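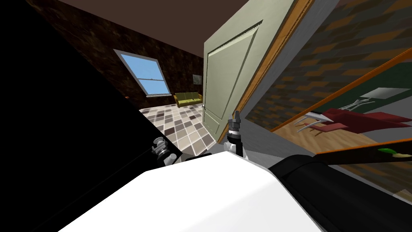
One Water Bill, Two Governments

Granava's highest court is asked to decide who owns a river, and would plainly like to be asked something else

The Granava Constitutional Court spent most of a long morning in October trying to find out whether the province of Dudent can charge its farmers for water that the national government says it already sells them. By lunchtime the judges had learned a good deal about irrigation and very little about the law.

The dispute goes back to spring, when the provincial assembly in Dudent passed a river levy on every holding that draws from the Gadico canal. The national water ministry had been collecting its own canal fee for years and saw no reason to stop. The result is that 1,448 farms now receive 2 bills for the same water, printed in similar type and due in the same week. Many have paid neither, and say they are waiting to be told which one is illegal.

Under the constitution, rivers belong to the nation and "local waterways" belong to the provinces. The drafters did not say what a local waterway was. Dudent's lawyers argue that the Gadico is a canal, was dug by the province, and never leaves it. The ministry's lawyers reply that the water in it comes from a river, and that the river has been national property the whole way down. Asked by the bench at what point the water changes hands, both sides requested time to file a written answer.

The court has handled the case with visible caution. In July it suspended the provincial levy for farms under 700 acres, a line found in neither law. In August it extended the suspension to everyone, then explained that the order should not be read as a view on the merits. Dudent's finance office took it at its word and went on mailing the bills, now stamped "suspended" in the upper corner.

Farmers' groups have been less patient. About 3,000 people marched through the market town of Yordanov last month, led by a tractor towing an empty water tank. The provincial governor's party sent a delegation to show its support for the marchers, who were protesting a tax the governor's party had voted for. The delegation's banner blamed the ministry.

A political settlement has been on offer since summer. The ministry would drop its fee if the province agreed to repair the canal's upper locks, and the province would drop its levy if the ministry repaired them first. Talks broke up over the word "first" and have not resumed.

The court gave both governments six weeks to submit further arguments, along with a map. The two maps already in the file disagree about where the canal begins.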